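Thread on the rules we wrote for our two-arm bench. A few people asked after my post last Friday, so I'm putting them in one place. They cover household object handling only. Your bench will need its own.

1/ One owner per shift. That person's initials go at the top of the run sheet. If something gets changed on the bench, the owner writes it down before the next run starts. Calling it across the room doesn't count as writing it down.

2/ The e-stop gets pressed for real at the start of every shift. We used to check that the button was in place and move on. Now somebody presses it, confirms that both arms stop, and signs.

3/ Hands stay out while the arms are enabled. This includes quick fixes. If a plate is sitting wrong, disable, fix it, step back, enable. It takes 11 seconds. We timed it because people said it took too long.

4/ Soft items get their own page in the rules. Mesh bags are the hard case. Mesh folds, it lets you see what's behind it, and it can snag on a finger pad. The operator has to say out loud which arm has the bag before the second arm closes on it.
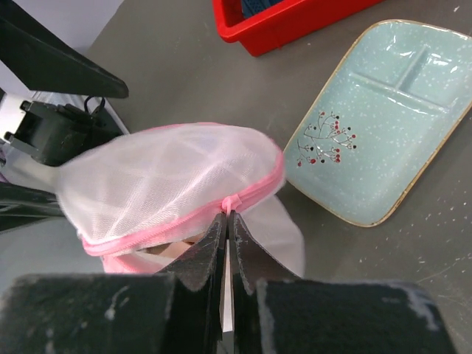
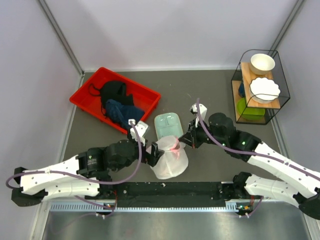

Maysoun Ghanem
Bench safety lead, Detbridge

5/ The zipper on the bag is pink, which helps. We ask for trim that stands out from the mesh on any bag we buy now. Pale mesh with pale trim went back to the supplier.

6/ Zipper pulls and drawstrings are to be treated as snag points. If one ends up between the fingers, open the gripper and start the grasp over. Don't drag it free.

7/ Breakables. A ceramic dish can be on the bench during a bag task, but the run sheet has to list it. No lifting a loaded bag over it. Go to the side, even if the path is longer.

8/ Finger pads. Ours get scuffed and we argued for a while about when to swap them. The rule we settled on is 295 runs or any spot where the pad is worn through, whichever comes first. Scuffs alone are okay. Write the swap on the sheet with the arm, left or right.

9/ Cables. Look along the full length of each one, base to wrist, before enabling. You want enough slack for the longest reach and no loop that can catch on the other arm. Azadeh Fallahi wrote this one and she checks it harder than I do.

10/ Stopping. Anybody in the room can call a stop and the owner can't overrule it. We had 2 calls in April. One was a bag caught on a fingertip and the other was a person leaning in to look. Both got a line in the log and no lecture.

A couple of replies I'll answer here.

Yes, the rules apply to demos for visitors too. That's when people skip steps.

No, we don't have a separate version for slow speed. We tried one and people kept forgetting which version they were on.

The full sheet is almost three pages printed. If you want a copy, send me a message and tell me what arms you run. I'll take out the parts that only make sense in our room.

Next thing on my list is labeling for the bins. Right now ours are told apart by color and that isn't good enough for everyone on the team.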